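Bench notebook — July, open day at Usarard

Doors at ten, first visitors at five past, and I'd only just got the arms out of their parking pose! Kenta Chiba did the talking and I did the driving, which suited us both.

We kept the demo small: stationery inside the white pipe frame on the marbled table, the stapler and the clear tub with the pink cap. The visitors called out what to go for next. The children always want the tub (of course they do), the grown-ups always ask about speed. Log says 78 attempts by closing. I haven't sorted the drops from the clean picks yet, so no success rate until I have.

Two people from Pronbridge stayed ages asking about finger pads. I told them ours get replaced when they look tatty — not very scientific, must start writing down the cycles. Simone Xavier reckons the last set did 1,940 closes and she's probably right, she usually is.

To do before the Maltar visit: new pads, re-zero both wrists, find the long extension lead, and ask Simone for her script so the log splits by object.

Recent entries
Cavalcanti controller, second try
Wrist cable rerouting
Pad glue notes
Maltar visit, first plan
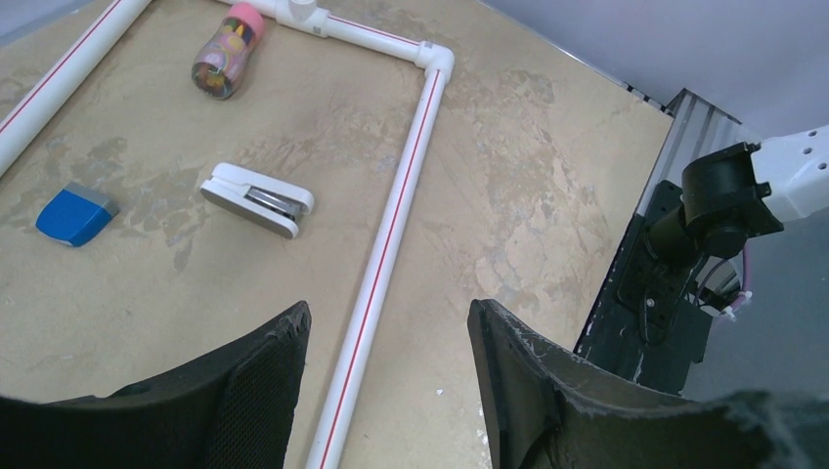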